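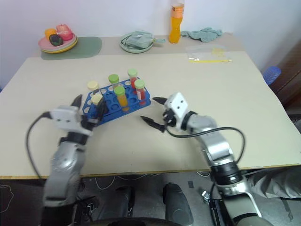

Trumik: Sorting Test Tubes with Two Arms
Project report, 3/11/20

1. Goal

The goal of Trumik was to get a pair of arms to move capped test tubes from one place in a rack to another without dropping them. We built it in the shared workshop at Soler over one semester. The parts budget was 800 dollars, not counting the arms, which the workshop already had.

2. Setup

The two arms reach over the near side of a large table. Each one ends in a gripper with two black fingers and a white housing. The rack is blue plastic with rows of round openings. We left it at an angle to the table edge on purpose, so the program could not depend on it being square. It held six capped tubes, two of them with red liquid and one with orange.

We did not clear the back of the table. The plates, the drink bottle and the cloths stayed along the wall, and we wanted the software to ignore them.

3. Software

We used the Provix library for arm motion. Calibration took most of August. The left arm's zero position kept drifting until we tightened the wrist joint. After that we only had to recalibrate once a week.

4. Tests

We ran 191 transfers. A transfer counted as good if the tube ended up fully seated in the right opening. The first version closed the fingers on the cap, and the caps slipped. The second version closed below the cap and was much better. Tubes in the back row were harder, as the fingers bumped the front tubes on the way in. We broke 2 tubes, both with water in them.

5. Problems

The gripper cables hang in a loop beside each arm. Twice a loop caught on the forearm and stopped the run. We bought clips from Lirkier but they were too stiff for the bend at the wrist.

6. Next steps

Shorter cables, softer finger pads, and a second rack so the arms can pass tubes between them. We have 4 spare finger pads left to try.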